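Section 8. Running the Sponge Demonstration for Visitors

This section takes you through the table demonstration as we give it at the Gremdale open day each April. If you have already worked through the bench set-up with Yuk-lan Hung, most of it will feel familiar, and you can skip ahead to step 4. If this is your first open day, please read all of it once with the arm switched off and a cup of coffee nearby. It goes a good deal more smoothly that way!

Before the doors open

1. Switch on the Clastach controller and let it finish its start-up checks. The status light turns steady when it is ready. Don't hurry it along by pressing the start key again; it will only begin over.

2. Walk once around the barrier and make sure the gate latch has closed all the way. The latch at our site is a stubborn one and likes a firm push.

3. Load the program named Chien 2 from the visitor menu. The older Chien program is still in the list, and it moves faster than we want with families standing close by.

4. Set the grip force to 32 on the panel. Foam gives way very easily, and a higher setting tends to leave a dent that children will ask you about for the rest of the morning.

Caution: Keep hands, sleeves and lanyards outside the barrier whenever the status light is on, even when the arm is standing still. It may only be waiting for its next command.

With visitors present

5. Invite everyone to stand where they can see both the arm and the screen, with the smaller folks up front.

6. Press Start and let the first pick run without talking over it. People like to watch that one quietly — you'll have plenty of time to explain afterward.

7. When the fingers have closed on the sponge, press Hold and turn the screen toward the group. The wrist view shows the fingertips and the foam close up, and it is a lovely moment to talk about gentle gripping. A narrow hold near one end of the block is fine for this part.

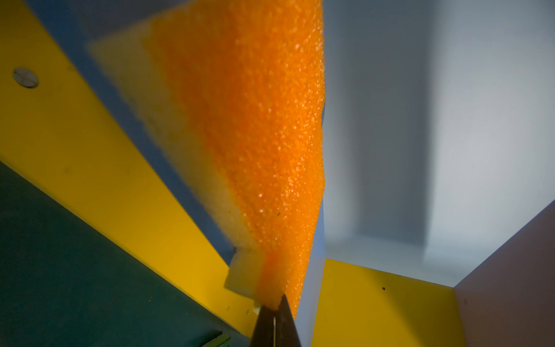
Pumotberg Visitor Demonstration Guide, page 32

8. Ask the group to look at the pores in the orange foam and at the spot where the two dark fingers come together on it. Somebody nearly always wants to know whether the arm can feel what it is holding. Tsz-kin Shih likes to answer by passing a spare sponge around and letting people pinch it between two fingertips, and we warmly recommend doing the same.

9. Press Release, wait for the arm to return to its rest position, and thank your visitors before the next group comes in.

Note: If the screen shows code 1137, the controller has lost its rest position. Press Stop, tell your visitors there will be a short pause, and follow the homing steps in Section 2.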